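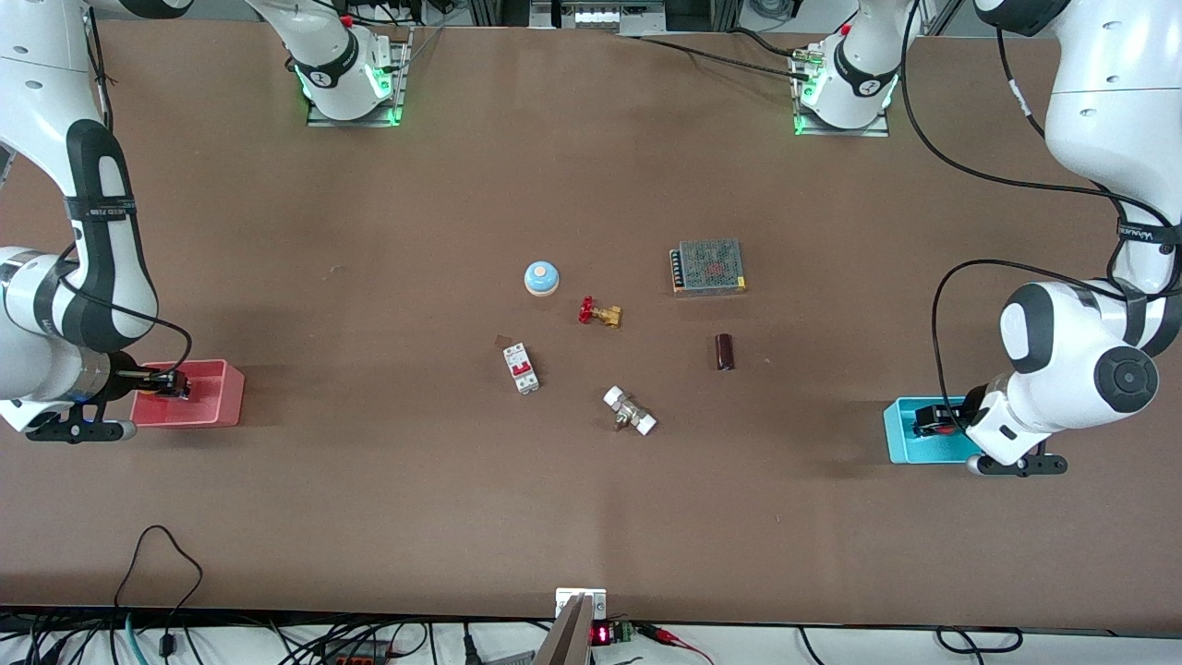
Figure 2. Bimanual sorting with delayed arm assignment, the task used for all results in this section. Objects lie between the two bins, and either arm may be chosen to pick any object it can reach. The right gripper is in the pink-red bin and the left gripper is in the blue bin, the pose we call home. The robot's right arm appears on the left side of the picture.

4. Delayed Arm Assignment on the Sorting Task

4.1 Task and setup

The Deveo policy has to clear parts from a shared work area and place each one in a bin. The bin is fixed by the class of the part, but the arm is not. A part that belongs in the blue bin can be picked by the left arm and dropped directly, or picked by the right arm, set down closer to the middle, and picked again by the left. The second route is slower, but it is sometimes the only one open, for example when a part lies outside the left arm's reach. The question in this section is when the policy should decide which arm to use.

Most earlier systems, including our own first version, decide at the start of each pick. The policy looks at the table once, names an arm and a target, and carries the motion through. This works well when parts are far apart. It works poorly when a part is near the center line, because a small error in the estimated position can flip the choice, and after that the policy is committed to a long reach it did not need.

We use parts from electrical and plumbing supply because they differ a lot in shape and in how they can be held. The brass gate valve in Figure 2 is a good example. Its red handwheel is wider than the grip our operators prefer, so most of them took it by the body. When the valve lies on its side, as it does in the figure, the body is easier to approach from one side than from the other. The power supply unit has a flat perforated top and gives the fingers nothing to hold from above except its sides. The small dark cylinder stands upright and tips over if a finger touches it early. Each of these favors one arm for reasons that distance alone does not explain.

The arms are mounted along the far edge of the table and work toward the near edge. Their reachable areas overlap over the middle of the board. We did not shrink the overlap with software limits, although this would have made the problem easier. The board is matte, which we found to matter for the depth estimate. An earlier glossy surface produced false readings under the metal parts, and we discarded everything recorded on it.

4.2 Data

The training set, Sesia, has 753 episodes collected by teleoperation. An episode begins with both grippers at home and ends when the work area is clear or the operator gives up. We kept the episodes where the operator gave up, up to the last completed placement, and dropped what came after it.

Two operators, Thoa Hà and Anel Hlongwane, recorded the whole set. Both were told which bin each class belongs in. They were told nothing about which arm to use. We wanted their natural choices, and we expected those choices to disagree on parts near the center line. They did. Hà used the nearer arm almost without exception and re-gripped when the first hold was bad. Hlongwane looked at orientation first and was willing to reach across the table for a better hold. Neither style was clearly faster. A policy trained on the mixed data therefore sees two different answers for nearly the same layout, and this is the situation that an early decision handles badly.

Layouts were made by hand. The operator who was not driving placed the parts and was asked to vary spacing and orientation. Parts were allowed to touch. They were not allowed to be stacked, and none could rest on the rim of a bin. Halfway through collection we noticed that the larger parts were ending up on the right side of the table too often, probably because that side was nearer to the storage shelf. From then on a short script printed a rough region for each large part. The early episodes were kept, and we balance them by sampling during training.

The bins stayed in the same position for all of Sesia. We moved them only for the test described in Section 4.5.

4.3 Method

The policy has three outputs: a motion for the right arm, a motion for the left arm, and an assignment score. The score is a single value that says how strongly the policy favors one arm over the other for the current target. In the standard setup the score is read once and turned into a choice. In ours it is read at every step, and both arms may begin to move while it is still undecided.

During the undecided phase each arm is limited to a staging motion. It may leave its bin, rise to a safe height, and turn toward the target. It may not cross a plane set a fixed distance from the target on its own side. When the score passes a threshold and stays past it for several steps in a row, the favored arm is released and the other arm returns home or moves to a new target. We require several steps in a row to keep the choice from flickering. With a single-step rule, the arms would start and stop in turn, and on one occasion the policy spent a full minute over a pipe fitting without picking it up.

The staging limit is not learned. We tried learning it, and the policy placed the limit so far back that both arms waited in their bins until the choice was made. That is just an early decision with extra delay. A fixed limit was simpler and gave better results.

Training uses the recorded arm choice as the label for the score, but only from the moment of grasp backward to the point where the operator's arm crosses the staging plane. Before that point the score gets no label at all. This is the only change to the loss. We do not ask the policy to be unsure early in the reach. We only stop punishing it for being unsure there.

4.4 Comparison with early assignment

We compared the method with two others. The first is the same network with the choice made at the start of the pick. The second is Vulotley, a planner we wrote for an earlier project, which picks the arm by shortest path and does not use the demonstrations for assignment. All three share the same grasp network and the same low-level controller, so that differences should come from the assignment step.

The test used 131 layouts that do not appear in Sesia. Every layout was reset by hand against a reference picture before each method was run, and the order of methods was shuffled. Resetting was the slowest part of the work. Small differences in position remained between runs, mostly for parts that roll, and we did not correct for them.

Delayed assignment cleared more layouts than either of the other methods, and the gain came almost entirely from parts near the center line. For parts close to a bin the three methods were hard to tell apart. Vulotley was the fastest when it succeeded. Its typical failure was to choose the near arm for a part whose orientation made the near side a bad hold, fail the grasp, and then choose the same arm again, as nothing in its cost had changed. The early-assignment network failed less often in this way but made more long reaches across the table, some of which ended in a stop when the arms came too close to each other.

The cost of our method is time. Two arms that both start toward a part will on average waste some of that motion, and the arm that loses has to go somewhere. On sparse layouts this made our method slower than both of the others -- a user who only sees sparse layouts should not use it. On crowded layouts the difference went away, because the arm that was not chosen could usually be sent straight to a neighboring part.

We also looked at which operator the policy resembled. On parts with an obvious good side, such as the valve, it behaved like Hlongwane. On parts with no preferred side, such as the push button with its round dome, it behaved like Hà and took the nearer arm. The early-assignment network did not separate the two cases and seemed to pick a style at random from one run to the next.

4.5 Moving the bins

To check whether the score depends on the bins staying in place, we swapped them and ran a smaller set of layouts. The drop locations were given to the controller, so a placement could only go wrong through the choice of arm. The policy continued to choose the arm that suited the grasp, but it had learned to expect a direct drop afterward, and it did not plan for the longer carry. Success fell for all methods. It fell least for Vulotley, which includes the drop location in its path.

Giving the assignment score the drop location as an input recovered part of the loss. It did not recover all of it, and we think the reason is the data: in Sesia the two bins never move, so the input is constant during training and the network has little cause to use it. A set with moving bins is being recorded at our Adams site. Until it is ready, we report the swapped condition separately in Table 3 and leave it out of the main comparison.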